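Grasp detector merges overlapping packets into one object

Hongmei Xie
Posted Wednesday, edited once

I'm training a segmentation model that feeds a grasp planner for mixed snack packets in a shallow tray. Bags and boxes lying apart come out fine. Where a shiny wrapper crosses another packet, the two masks join and the planner puts the grasp point on the seam. Input is RGB only from the gripper camera, wide lens, resized before inference. I've tried a higher score threshold and it just drops the clear packaging altogether.
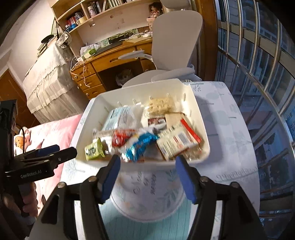
The planner itself is stock Plirnateck with the default margin of 10 pixels. Is this a labelling problem or should I be looking at the post-processing?

Dougal Rennie
Probably both, but check the post-processing first. If you resize before undistorting, thin gaps near the side of the picture vanish. Undistort at full size, then crop to the tray, then resize. I had the same joined masks and this fixed most of them.

Also look at your mask merging step. Ours had a closing kernel of 11 left over from an older project, which glued neighbours together. I set it to 2 and left it there. Don't raise the score threshold for this – clear film always scores low and you'll lose it, as you found.

Nazareno Colombo
use depth

Rebecca D'Amico
Depth won't help much with foil or clear plastic, you get holes.

I'd look at the labels. If your annotators outlined only the visible part of the lower packet, fine, but it must be done the same way everywhere. We had 13 batches with two different rules in them. After relabelling I added an "on top" flag and the planner now tries those packets first, then takes a new frame before planning the next grasp.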